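Farov opens its big shared room on Yilma Street

The long room on the second floor of the old Trolta building has people in it again, and what a pleasure it is to see! Farov, the local group that has been running shared workspace out of borrowed rooms for years, moved its desks in during December and held its first open day on 26th January.

By closing time 441 visitors had signed the book at the door. Cyril Lockwood, who looks after the building for Farov, had set out 200 name stickers and thought he was being generous. They were gone before lunch, and after that people wrote their names on masking tape and wore those instead.

Anyone who remembers the place from its Trolta days will have a hard time matching it up. The old partitions are gone, so you can stand at one end and look all the way down to the other. The walls have been painted white from front to back (two coats, and a third by the stairs, where the old green kept coming through). The ceiling has been left plain, with the pipes and ductwork on show, and a row of small dark pendant lamps hangs along one side. Lockwood says the lamps caused more discussion than anything else in the plan. He wanted them over the desks. He lost, and now he says he likes them where they are.
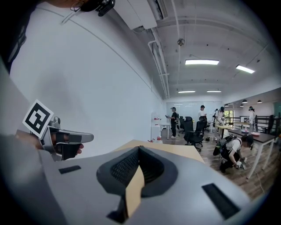

The desks can be booked by the half day, and there are 20 of them to start with. Members can come and go as they please, but Farov has kept a few places back for people who only need a spot now and then, such as students before exams or somebody whose kitchen is being torn up. You bring your own laptop and charger. Tea and coffee are included, and there's a shelf for mugs if you want to leave one there.

Fasil Bogale was one of the first to sign up. He runs Ekia, a two-person business that draws maps for hiking clubs, and until last month he did most of his work at the end of his dining table.

"I can spread a whole map out and leave it there while I get a coffee," he said. "At home I had to roll everything up by five so we could eat. My daughter is thrilled, she's got her homework spot back!"

Bogale has already talked Farov into a map evening in the spring, open to anyone who wants to bring an old trail map and find out what has changed on the ground. He's hoping for a good crowd and would love to see anything that covers the river path before the bridge was moved.

There's still some finishing to do. The coat hooks haven't arrived, the door at the bottom of the stairs sticks in cold weather, and the sign outside still has the old name on it. Lockwood has asked for new lettering and would be glad to hear from anybody who can help put it up, as the ladder they have is too short.

Farov is also collecting books for a swap shelf near the entrance. Paperbacks are most welcome, and so are cookbooks, but please hold on to your encyclopedias. The shelf has room for 200 books and the first few boxes are already in.

To book a desk or arrange a look around, stop by the front desk on any weekday morning and ask for Cyril. First visits are free, and you can stay until noon.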